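别再叫我“打卡”了

2018年12月12日

先说结论，省得你们往下翻：我不想再给任何东西打卡了。读书、跑步、喝水、背单词，都不打了。

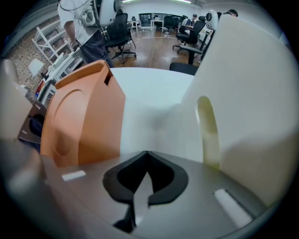
Tiburcio Ibarra 看完我上个月发的那段短话，回得很快，说你这就是给懒找理由，没有记录哪来的坚持，他自己靠打卡学完了一整本语法书，现在能看报纸，你能吗。

我不能。先认了。我的西班牙语停在点菜的水平，点完还得靠手指。

但是他那句“没有记录哪来的坚持”我想了好几天，越想越不对劲。我奶奶腌了一辈子咸菜，没记过一天。楼下修鞋的师傅，冬天手冻得通红照样出摊，也没见他晒过什么连续天数。坚持这个事情，早在有打卡以前就有了吧？什么时候变成必须有个绿色小方块才算数的。

说说我自己。十一月我下了一个叫 Beltine 的软件，读书用的，界面很素，挺好看。规则也简单，每天读够30分钟，亮一盏灯。头几天真的开心，下了地铁还舍不得合上书，站在出站口那边又看了两页。后来就变味了。后来我开始挑书。厚的不挑，难的不挑，挑那种翻着快的、字大的、看到一半可以走神的。因为它只算时间嘛，我脑子在不在它不管。

有天晚上发烧，躺着，十一点四十，突然想起来灯没亮。爬起来。坐在床边把一本散文举在脸前面，举了半个钟头。一个字没进去。灯亮了，我还挺欣慰的，你说这是什么毛病。

第二天醒了就把它删了。删的时候弹出来一句话，大意是你确定要放弃你的努力吗。好家伙。我的努力什么时候归它管了。

我知道会有人说，那是你自己的问题，工具没有错。这话我听得耳朵起茧。工具当然没错，锤子也没错，可是锤子不会半夜给我发消息说“你已经一天没有敲钉子了哦”，后面还跟个流泪的表情。

而且不光是软件。现在是人人都在替软件干活。我们那个跑步群，本来是几个住得近的人，谁想跑了吱一声，凑够两三个就去河边。跑多跑少随便，跑完去吃碗粉，这才是重点。后来群里有人提议上规矩，每周跑够几次，截图，不够的发红包。大家都说好好好，我也说好。结果呢，粉没人吃了，都急着回家截图。有一位腿明显不舒服还在跑，问他，他说差一次了。差一次什么呀，差一次你的膝盖就报销了。

再后来群就安静了。现在里面只剩截图，早上一排，晚上一排，谁也不跟谁说话。我退了，退的时候没人问。

写到这里可能有点激动，喝口水。（没打卡。）

公允地讲，打卡也帮过我。刚毕业那会儿我在一家叫 Grevetti 的小公司，做些零零碎碎的翻译，早上起不来，是真的起不来，和另外6个同事约好，到了发个“在”。就一个字。那一阵子我居然没怎么迟到。后来想想，起作用的恐怕是那几个人。发晚了会有人问一句，怎么了，堵车还是睡过了，要不要帮你带个包子。那叫有人惦记，跟灯亮不亮是两码事。

把“有人惦记”换成“系统提醒”，就好像把包子换成了包子的图片。看着一样的。

Tiburcio 后来又补了一条，语气软一点，说他不是要吵架，他是觉得人都需要一点外力，没有外力他早放弃了。这个我同意，我真的同意。我也需要。我只是想问，这个外力最后把你推到哪里去了？他推到了报纸，很好，恭喜，没有阴阳怪气。我推到了床边上，发着烧，举着一本倒是没拿反的散文。

还有一种人更惨，推着推着，原来要去的地方忘了，光记得推。我有个表妹背单词，连续天数很吓人，问她背来干嘛，她愣了一下，说，断了可惜。断了可惜！一件事做到最后，理由只剩下断了可惜，那跟我爸舍不得扔的那堆旧挂历有什么区别。（爸你别看这篇。）

我不是劝大家躺平，这个词我也烦。我是说，能不能给“没做”留个位置。今天没读书，那就没读，不用补，不用解释，不用在群里发个跪着的表情。隔7天再拿起来，也还是在读这本书，书不会生气。书又不认识你。

我现在床头放着一本小说，Górecki 写的，一个老头在边境小镇修钟，节奏慢得要命，上一次翻是哪天我真想不起来了。书签夹在哪儿就从哪儿接着看，有时候前面忘光了，往回倒几页。倒着倒着看见一句上次没注意的，觉得，诶，这句真好。要是在计时，我肯定不会往回倒，倒回去算什么呢，算重复劳动。

还有散步也是。不带手机出门，走到哪算哪，回来不知道走了多少步。第一回心里空落落的，觉得白走了。白走了！听听这话。脚是自己的，路是自己走的，太阳也晒到了，就因为没有一个数字，白走了。我当时站在楼道里被自己吓了一跳。

当然有些东西该记还得记。吃药要记，血压要记，借了别人钱更要记（Gurau 那顿饭我还欠着，没忘）。出了差错有人要遭殃的，记得越清楚越好。可看闲书不是，散步不是，给朋友写信更不是。这些事本来就是拿来浪费时间的，浪费还要考勤，太累了吧。

前两天路过书店，看见门口新挂了块牌子，阅读挑战，集满印章换帆布袋。我进去了，买了2本书。店员问要不要盖章，我说不用。她又问了一遍，袋子挺好看的哦。

是挺好看的。我犹豫了得有半分钟，后面的人都开始咳嗽了。

最后还是没盖。有点后悔，那个袋子是墨绿色的，我一直想要一个墨绿色的。

评论照旧开着，骂我懒的排队，Tiburcio 可以插队。下一篇写什么没定，什么时侯写也没定，催更无效。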